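How a Conveyor Belt Works

Explainer for readers ages 8 to 12
Text: Elvira Rivadeneyra. Checked by Prasetyo Yusof.
Updated July 12, 2008

A conveyor is a machine that moves objects from one place to another on a moving surface. Supermarket checkouts have them. So do airports, bakeries, mines and post offices. The sizes differ a lot, but the main parts are the same.

The loop

The belt is a loop. It is a long strip whose two ends have been joined, so it has no beginning and no end. The loop is stretched over a roller at each end of the machine. You see only the top half of the loop, which carries the load. The bottom half travels back underneath, in the opposite direction.

One of the two rollers is turned by an electric motor. This is the drive roller. The other one is called the tail roller, and it has no motor. It turns when the belt pulls it around.

Friction

Friction is the force that resists sliding when two surfaces touch. The drive roller moves the belt by friction. If the belt is too loose, the roller spins and the belt slips or stays still. A worker then moves the tail roller outward a small distance, which pulls the belt tight again. The adjustment is called tensioning.

Friction also moves the load. A box placed on a moving belt is carried along because the belt surface grips the bottom of the box. On a steep belt, friction may not be enough, and the box slides back. Belts for steep slopes have raised bars across them. The bars are called cleats.

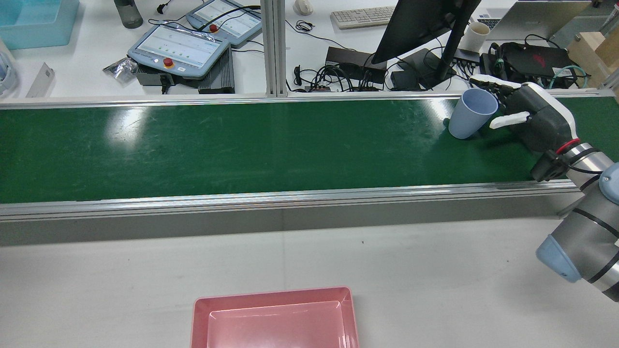 A flat belt between two aluminum side rails, with a light blue cup standing on it.

Rails and frame

The frame holds the rollers the correct distance apart. Under the top half of many belts there is a flat metal sheet, the slider bed, which stops the belt from sagging under a heavy load. Side rails run along both edges. Depending on their height, they can also keep objects from falling off.

Belt surfaces get scuffed and scratched with use. Light scratches do not stop a belt from working. Deep cuts are different, because a cut can grow longer each time it bends around a roller.

Speed

To find the speed of a belt, divide the distance an object travels by the time it takes. At the Woravby packing hall, Faizal Setiawan put a cork on a belt and timed it over 18 feet. It took 2 minutes. 18 divided by 2 is 9, so the belt was moving at 9 feet per minute. That is very slow. The hall uses this speed for inspection, when people need time to look at each item.

Why tall things fall over

A cup or a bottle on a belt can tip when the belt starts or stops suddenly. The belt pulls on the base, and the upper part lags behind or keeps going. A wide, low object, such as a tray, is much harder to tip. Motors that start gradually reduce the problem.

Safety

Never touch a moving belt. The place where the belt meets the roller is called a nip point, and it can pull in fingers, hair and sleeves. Factory conveyors have guards over the nip points and a stop button or a pull cord within reach.

Words to know

Drive roller: the roller turned by the motor.
Tail roller: the roller at the other end.
Cleat: a raised bar across a belt.
Nip point: the place where a belt runs onto a roller.

Next explainer: Gears and Chains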